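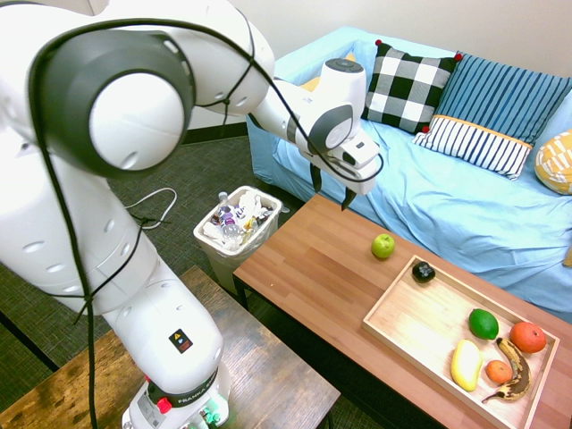
Figure 1. Green apple on the coffee table.

3. Results

We collected 1,406 posts with good news about families, such as new babies, weddings and reunions. After removing the copies, 1,359 remained. Each post was read by two students of our group, and we marked which detail the headline put first.

Posts about grandparents received more replies than we expected -- also when the story was very short.
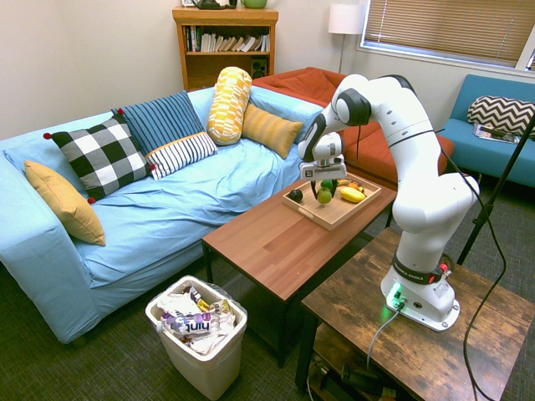 For the second part we asked 53 readers of the Cadano student page to choose between two headlines for the same story. Most preferred the headline with a direct quotation. Our readers were mainly students, so this result should be read with care.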